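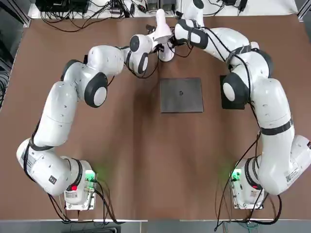

Both arms at the brown table.

November, late evening

Today I drove to Turcotte to get the old computer. The seller asked 74 and I paid 74, I am not good in bargaining. It is a Vorkell portable, the kind with the handle and the small amber screen, and it is so heavy that I had to put it down two times between his door and my car. He gave me also a shoe box with 40 floppy disks, most of them without labels.

I wanted this machine since I was a student. In our computer room in Illavari we had one, and it was always occupied, so my memory of it is mainly the back of other people. There was a paper list on the wall for reserving it. I wrote my name there many times and usually I got the hour before lunch, when the printer was also busy and the whole room smelled of warm dust.

Before I turned it on I opened the case. I have learned this from the Avach, which I plugged in on the first evening and which then filled my kitchen with smoke. The Vorkell looks better inside. One capacitor in the power supply has a crack on top, so I ordered a new one and I must wait. It is difficult to wait! I put my hand on the keyboard several times and typed nothing, only to hear the keys. The space bar sticks on the left side.

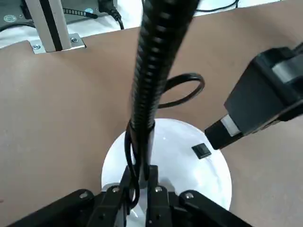
In the evening I looked at the disks. I have a drive that reads them on my newer computer, and I did nine before dinner. Four are readable. One has a word processor, one has a game with a submarine, and two have letters from a small shop that sold garden seeds. I read three of the letters and then stopped, it felt like opening the mail of a neighbor. I will keep the programs and leave the letters where they are.

The serial number on the back is 1,775. On the collectors' forum they say that only 2,000 were made with the amber screen, and the rest were green. I don't know how they know it. One member has promised to scan the service manual for me, but he promised the same thing in spring for the Avach, so I don't expect it soon.

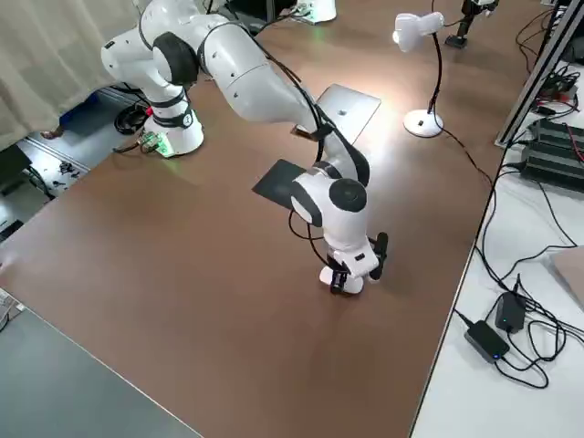
Gripper down, close to the tabletop.

Things for tomorrow: buy isopropyl alcohol, clean the drive heads, find the screw that rolled under the cupboard. Also I must move the Avach from the desk to the lower shelf, or there will be no place for the new one. My back hurts from the carrying. It is almost midnight and I still want to read one more disk, the one with the blue sleeve.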